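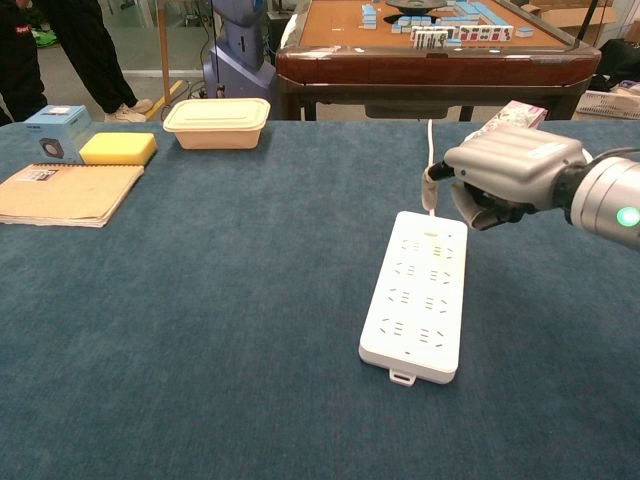 Arnbridge, Wednesday, November 6, 2024

Clarkum Tabletop Items - README

Contents
Clarkum is a set of 4,000 stills of everyday items on covered tables, with a text file of item names for each still. It is split into 30 folders, one per table layout. 

Item names
Names are lower case, singular, in British spelling. Use "power strip" for any multi-socket block, whatever the socket pattern. A cord is named separately from its strip - the two are joined by the field "part_of". A notebook keeps the same name open or closed. Stickers and printed labels are not items; their text goes in "notes", and only if it can be read in full.

Partly hidden items
Name the item if its type is clear. Otherwise enter the general shape ("box", "bottle") and set "sure" to 0. Patterned boxes at the back of a table were entered as "tissue box" in version 1 and are now "box" with "sure" at 0.

Known faults
Folder 4 has two item files with the same number. White items on pale covers have loose outlines in the Lirden folders. Table covers are named by colour only, and teal and blue were used unevenly before February.

Changes in version 2
Cords split from strips. "Scourer" and "sponge" are now separate names.

Contact
Lamduan Kamolrat, Chantharasri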